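5. Control and planning software

In this section we describe the software which runs the two arms during the tabletop tasks. The hardware is the same as in Section 3, and we do not repeat it. The first version was written by Boonsong Thaweesak at the Clelton laboratory, and the present version, which we call Lendach, was rewritten by the first two authors after the trials in November. The most important change is that both arms now share one planner. Before, each arm had its own planner and they exchanged only short messages, and many of our failures came from messages that arrived too late.

5.1 Workspace model

The table surface is represented as a grid, and each cell of this grid has a state: free, occupied by an object, or reserved by an arm. The grid of the planner agrees with the tape lines on the paper. We chose this for a practical reason. When a person resets the table, the instruction can be given by cell name, and the same name appears in the log file. The tape is not used by the perception module for localization. We tried this for a short time, but the paper moves a little when it is replaced, and the error was larger than the error of the normal camera calibration.

An object may occupy more than one cell. For a round container the perception module fits an ellipse to the upper rim and reports the center, the radius and the height of the rim. The height is important, because the finger must go down inside the wall without touching the far side. For flat dishes only the center and the radius are reported. Small food items are reported as a center point together with a confidence value, and if the confidence is under the threshold the planner asks for one more picture before it plans a grasp.
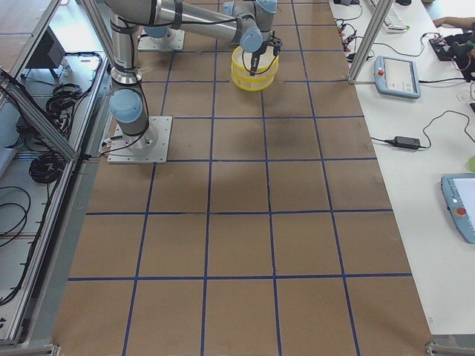

The reservation of cells is made for the whole swept volume of the arm, and it includes the elbow. In the early version only the gripper was considered. This was cheaper to compute, but the horizontal link of one arm could pass over the base of the other one at a height which was not safe for both. Now each candidate path is first projected to the grid, and then the height at each cell is compared with the heights already reserved. Two paths can cross the same cell if the vertical distance between them is larger than the margin. We keep the margin fixed at 5 cm for all tasks, although a smaller value would be enough for slow motions.

5.2 Shared planning for two arms

A task is given to the planner as a list of steps, for example "move the item from the container to the dish". The planner divides each step into approach, grasp, lift, transfer and release. For each part it decides which arm is more suitable. The cost is the sum of the joint travel and a penalty for blocking cells that the other arm will need soon. The penalty weight was set by hand by Chanida Ratanaporn, who tested several values on recorded tasks until the waiting time of both arms was similar.

The planner looks forward 2 steps. With a longer horizon the quality of the plan did not become better in our tests, and the planning time grew quickly. The search is stopped after a fixed time limit, and the best plan found until then is executed. If no plan is found, both arms go back to their rest poses and the step is tried again from there.

When the arms work on neighboring containers, the grippers can be very close to each other. In this case the approach direction matters more than the path. We therefore generate the approach directions for both arms together and remove the pairs in which the wrists would be nearer than the margin. Cables are modeled as a simple cylinder around the link. It is a rough model, but it prevented the contacts between cable and gripper which we saw with the first version. 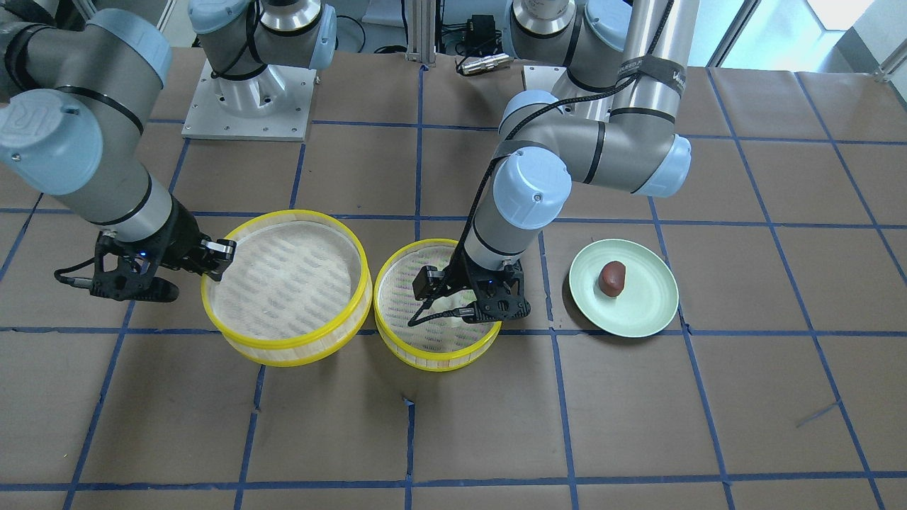 What does the planner do when both arms request the same cell at the same time?

The arm with the shorter remaining motion receives the cell, and the other arm waits at its last safe point. If the remaining motions are equal, the arm which has waited longer in the current task goes first. The waiting arm does not make a new plan immediately. It only does so when the cell is still reserved after the expected time has passed, so that small delays do not cause a chain of new plans.

5.3 Grasping and carrying open containers

Open containers with thin walls were the most difficult objects for our controller. The wall bends under the fingers, and the position measured before the grasp is not exactly the position after it. We use a low closing force at first and increase it while the measured finger distance is still changing. When the distance becomes stable, the force is held and the arm begins to lift.

During the transfer the orientation of the gripper is constrained so that the opening stays up. This constraint is relaxed only if the task description says that the container has nothing inside. Jomar Cabanatuan added a limit for the wrist acceleration, which is computed from the radius of the container and the reported height. For plates the same limit is used with the height set to zero.
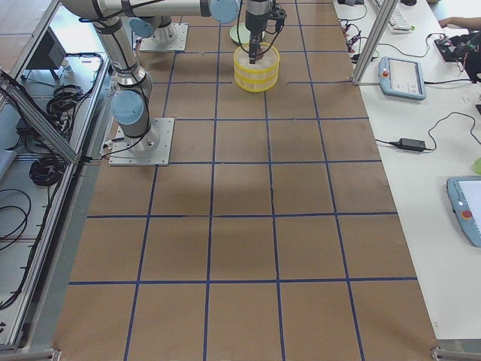

Fig. 2. A two-finger gripper holding the round container by one arm; the base of the second arm stands farther back on the taped grid.

To judge the force rule separately from the planner, we executed 491 grasps on containers with a fixed start pose. In 55 of these the controller stopped the motion because the finger distance did not become stable within the time limit. We looked at the logs of all stopped grasps. The most frequent cause was a first contact with only one finger, which pushes the container sideways and makes the measured center wrong. A second picture after contact would help, but at that moment the gripper hides much of the rim from the wrist camera. The fixed camera could be used for this purpose, and Fongchan Pongsiri is now preparing the calibration between the two views.

For an item inside a container, we do not use the force rule. The finger goes down along a vertical line through the reported center of the item, and the height is controlled until the tip is near the floor of the container. The wall is added to the collision model as a ring, with a small tolerance for its bending. If the item is closer to the wall than the width of the finger, the planner prefers to rotate the gripper first and only then to go down.

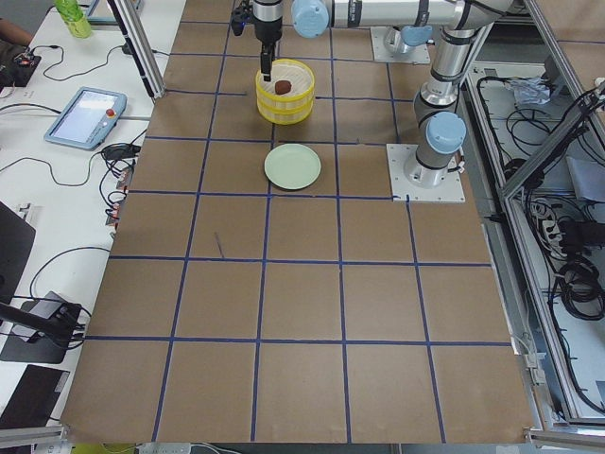

5.4 Logging and replay

All messages between perception, planner and controllers are saved with one common clock. A recorded task can be replayed without the arms, and the planner then receives exactly the same input as in the laboratory. We found this very useful when the Prisbridge group started to use our code, as they could repeat our failures on their own computers before their robots were installed. The replay tool was written by Vija Lill and is distributed together with the planner.

One limitation remains. The replay does not include the delay of the gripper, so the behavior of the force rule cannot be studied in this way. For these cases we still need to repeat the test on the real table, and the results in Section 6 were all obtained there.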